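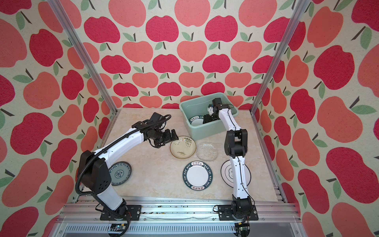
Skendmont Science Club – Light and Color Team

Why does a straw look broken in a glass of water?

Hi, I'm Thanasis Panagiotou, and I want to tell you about my favorite trick that light plays on us. You can try it at home with a clear glass, some water and a straw.

Fill the glass halfway and stand the straw in it so it leans to one side. Now bend down and look through the side of the glass. See the straw? It looks like somebody snapped it right where the water starts! Pull it out and it's fine again. I was four when I first saw this and I made my grandmother do it over and over (she was very patient).

So what's going on? Light zooms through air super fast, but water slows it down. When light comes out of the water at a slant, it speeds up and changes direction. Scientists call this bending refraction. Say it with me: ree-FRAK-shun.

Think about pushing a shopping cart from a smooth sidewalk onto grass. If you roll on at an angle, one front wheel hits the grass first and slows down while the other one keeps going. The cart turns a little. Light does something like that too.

Your brain doesn't know about the bend, though. It figures light always travels in a straight line, so it puts the bottom of the straw in the wrong spot.

Lenses use the same bending – in glasses, in magnifiers, even in your own eyes. There's a lens inside each one, so you've got 2 of them with you right now!

Want one more? Put a coin in an empty mug and move back until the rim just hides it. Stay still and ask a friend to pour in water slowly. Keep watching, and the coin will pop into view.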